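Lever handle on a dark backplate, small keyhole underneath: swap just the lever or the whole set?

Home > Doors and Hardware > Interior doors

Posted 2021-01-10 in Doors and Hardware
118 views, 3 replies

Hi all, first post, so be gentle! We moved into this place in May and the door between the hall and the back room has been bugging me ever since. The lever droops a little. You push it down, it opens the latch fine, and then it comes back up most of the way and kind of gives up. My sister says I should leave it alone (she says that about everything in this house) but I go through that door all day long, usually with my arms full, and I'm tired of lifting the handle back up with my elbow.

What I'd like to know is whether I can replace only the lever, or whether the plate behind it has to go too. The plate is the part I like. The hardware store sold me a Starkico lever set for 18 dollars and it came with little round covers, and when I held one up to the door it was nowhere near big enough to hide what's under there. So back it went.

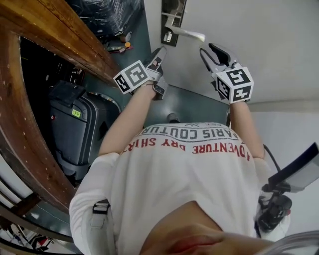
Magdolna Kelemen

So it's a silver lever on a dark rectangular plate, and the little keyhole fitting sits under the lever. Door is pale gray. The suitcase lives back there with all the other stuff that hasn't found a home yet, and I really need to be able to roll it out through that door without a wrestling match.

Things I've tried so far: I tightened the two screws I could find on the plate, which made it feel more solid but did nothing for the droop. I sprayed some dry lube in around the neck of the lever. That helped for maybe a day. I haven't taken the whole thing off yet because I'm nervous I'll get it apart and then we'll have a door that won't open at all, with half our stuff behind it.

I also don't have a key. There wasn't one in the drawer of mystery keys the last people left us. Does that matter if I never lock it?

Thanks in advance!

NavickasDoors
109 posts

Hi Magdolna, keep the plate! You very likely don't need a new handle at all. A droopy lever is nearly always a tired spring, and there are two places it can be. Some sets have a return spring in the plate, behind the lever. Others have nothing there and lean on the spring in the lock case inside the door. You won't know which one you've got until you take it off, and it's a much smaller job than you're imagining.

Prop the door wide open first and put something heavy against it. Then look for a tiny set screw on the neck of the lever, often on the underside where you'd never see it standing up. Loosen that (usually a hex key, sometimes a small flathead) and the lever should pull off the square bar. After that, undo the plate screws on both sides and the plates come away. Take a picture of each side before you move anything, you'll be glad later when you're trying to remember which way the spring was wound.

Now slide the square bar back into the lock by itself, turn it with pliers and let go. If it snaps back nice and crisp, the lock is fine and your trouble is in the plate. If it comes back lazy, the spring in the lock case is worn out, and then I'd replace the case and leave your handles alone. Measure from the center of the square hole to the center of the keyhole before you buy one, that's the number that has to match. Measure from the edge of the door to the center of the square hole too. I bought one without doing that and had to chisel my own door for an afternoon.

No key is no problem for what you're doing. Just make sure the bolt is pulled in before you shut the door.

ommont383

mine did this, i put a new handle on. works great now

Tillie at Nakolent Road

Agree with Navickas on most of it, but check one easy thing before you take anything apart. Back the plate screws off half a turn and try the lever again. If they're cranked down hard the plate can bow a bit and pinch the lever, and you did say you'd just tightened them. It won't explain why it drooped in the first place, but it could be making it worse now.

Also go easy on the spray. I overdid it on our bathroom door and it dripped down the paint and I was wiping it up for a week, ugh. If you do open it up, a dab of grease on the neck where it turns will last a lot longer than anything out of a can.

Let us know which spring it was!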